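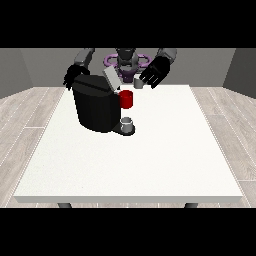

Learning to stop for lunch when you work for yourself

I went freelance in March, which means I've now had long enough to develop every bad habit going. I used to work in an office where somebody would stand up at half past twelve and the whole row would follow, like sheep through a gate, and I grumbled about it for years. I miss those sheep! Left to myself I look up from the screen and it's ten to four, and I've had a banana and half a packet of oatcakes and my neck has set like plaster.

So this is a long ramble about lunch, and how I've been trying to have one. If you came for the post about invoices, it's still coming, I promise.

I'm writing from Dakorness, where I've rented a room for a few months. It's a lovely place to work if you like weather. The bus into town takes 15 minutes and the bakery shuts at two, and I can't tell you how many times I've arrived at that door at five past with my purse in my hand. That was really what started me off. I was cross with myself, walking back in the drizzle with nothing, and I thought, you're a grown woman, you set your own hours, and you can't get to a bakery by two o'clock.

The first thing I tried was an alarm. I set it for one, and it worked beautifully for most of a week, and then I learned to switch it off without noticing I'd done it (my thumb did it, I had no part in it). After that I downloaded an app called Rika, which sends you a little nudge and then asks how you're feeling. I felt nagged. It's gone now.

What has helped is having somebody to eat with, even at a distance. I do a couple of regular jobs for a small design firm called Panyasiri, and their people are scattered about as badly as I am, so a few of us have started ringing each other at lunch. We have one rule, which is that we don't talk about work, and we break it most days, but only a bit. 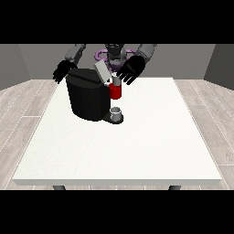 The calls are never very long. We eat, we complain about the wind or the heat depending on who's where, and somebody always has a better sandwich than mine. But knowing the phone is going to ring means I've got to have something on a plate by then, and that has made me a bit more organised about shopping. I cook a big pot of something at the start of the week and have it for 3 lunches, by which time I'm thoroughly sick of it and go to the bakery with a light heart.

I've also started going for a walk straight afterwards, up past the chapel with 1793 over the door and down to the water. There are 138 steps on the way back up, according to the sign at the bottom, and I take them very slowly and pretend to admire the view. I was sure I'd lose the time and be working until bedtime, but I've been finishing earlier than I did when I sat there all day. I still don't quite understand it, except that at three in the afternoon I used to spend nearly an hour reading the same email.

It doesn't always work. When the big Coken job was due I ate crackers over the keyboard for days and was horrible to everybody, and I didn't see the water once. I've decided not to feel too guilty about that. I told the lunch lot I was going under for a bit and they sent me rude messages until I came back up.

I'd love to know what the rest of you do, especially if you move about a lot and have to start from scratch in every new place. Do you cook? Do you go out? Is there anyone who really can stop at one o'clock by willpower alone? Leave me a comment, and if you've got a good recipe for lentils that doesn't taste of lentils, please put that in as well. I've got a very large bag to get through before I move on.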